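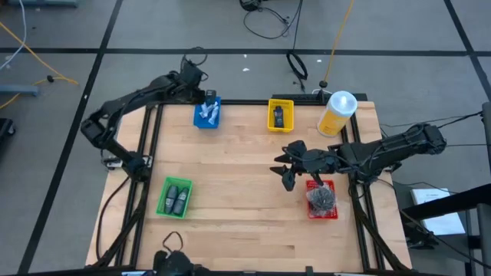 3.2 Unit of analysis and category assignment

The unit of analysis was the single published item concerning the departure of a lead performer from the television drama Treloar, or the recasting that followed. An item could be a news report, a column, a gallery with running text, or a transcribed interview. Headlines were coded separately from body text, as headline and body frequently attributed the departure to different parties. Each headline received one attribution code and one only: performer, production company, broadcaster or unspecified. The codes were exclusive in the same sense that the blue basket and the red basket on a sorting table are exclusive, where an object placed in the one is absent from the other. Body text was permitted to carry a primary and a secondary code, and the order of the two was recorded.

The sample comprised more than 200 items from 32 outlets. Outlets were included if they maintained a dedicated entertainment section and had published at least one bylined item on the series before the departure was announced. Aggregators that reproduced agency copy without alteration were excluded. Where an outlet had altered the headline but left the body intact, the headline was retained in the headline file and the body was removed from the body file. This practice was common among the smaller sites and produces the slight imbalance between the two files noted in the appendix.

Items published by Grititz presented a particular difficulty. The site revises its stories under a fixed address and does not display a revision history, so that a report first attributing the departure to a pay dispute might later attribute it to scheduling with no visible change. For this outlet the earliest archived version was treated as the item of record. Later versions were stored but not coded. Declan Prendergast compared the stored versions and found that revisions were concentrated in the opening paragraph and in the captions to publicity stills, with the quoted material left largely as it stood. 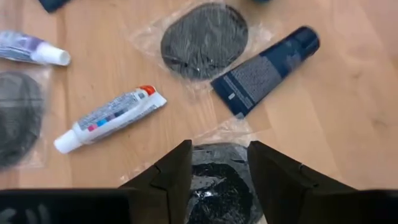
The distinction between direct and relayed quotation was also retained from the pilot. A statement was coded as direct if the outlet claimed to have obtained it from the speaker or the speaker's representative. It was coded as relayed if it had been taken from a social media post, a podcast, a rival publication or a broadcast interview. Posts later deleted by the performer were coded as relayed irrespective of whether a screen capture was reproduced. Anonymous sources described as being close to the production were given a separate code and were not assigned to the production company, even where the content of the remark plainly favoured its position.

3.3 Coding procedure

Coding was carried out by two of the authors, Huia Pearce and Rhys Mahuika, working independently in Jurkunex. The codebook had been drafted by Raelene Harawira on the basis of the pilot and was closed to amendment once the main sample was opened. Neither coder had access to the other's entries until a batch was complete. Batches were drawn at random across outlets so that a coder would not read a run of items in the same house style, a condition which had led to drift in the pilot. Publication date was masked during coding and restored afterward.

Disagreements were resolved by discussion between the coders, with reference to Ruby-Lee Bolger where discussion did not settle the matter. The cases referred to her were mostly headlines built on a verb without a stated agent, such as "axed" or "out", in which responsibility is implied but no party is named. The rule adopted was to code these as unspecified unless a party was named elsewhere in the headline or in the strapline directly beneath it. The rule is conservative. It reduces the number of headlines attributed to the broadcaster, which was seldom named in display type but often understood by regular viewers to be the responsible body.
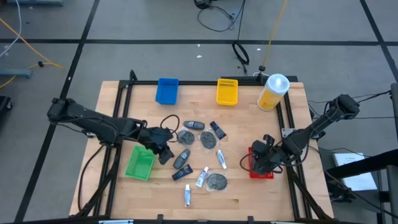

Figure 2. Work table with blue, yellow, green and red bins and a robot arm on either side. The green bin is empty.

Tone was coded on the body text alone. Four values were available: favourable, unfavourable, mixed and neutral, each relative to the party holding the primary attribution code. Items that reported a statement without evaluative language from the writer were coded as neutral, including those in which the statement itself was hostile. This separates the present scheme from approaches that score the whole text, quoted speech included, and that tend to register any story about a quarrel as unfavourable to everyone in it. Sarcasm was coded according to its evident sense. The coders marked such passages so that they could be withdrawn in a sensitivity check.

3.4 Reference events

Three reference events were used to divide the coverage into phases. The first was the performer's own post, which preceded any corporate statement. The second was the statement issued by the production company, Skallel, on December 16, 2022, confirming that the role would be recast. The third was the broadcast of the first episode featuring the replacement. Coverage in the phase between the post and the company statement relied heavily on relayed quotation, there being little else available to reporters. 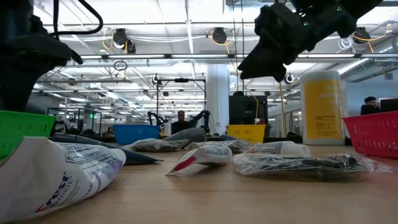

Items published on the same day as a reference event were assigned to the phase that the event opened, provided the item mentioned it. Same-day items that did not mention the event were assigned to the preceding phase. A small number of columns were evidently written before the company statement and published after it with a sentence appended. These were assigned by the appended sentence, and their primary attribution code was taken from the remainder of the text. The treatment of these columns has no bearing on the headline results but does affect the tone results for the second phase, and both versions of the latter are given in section 4.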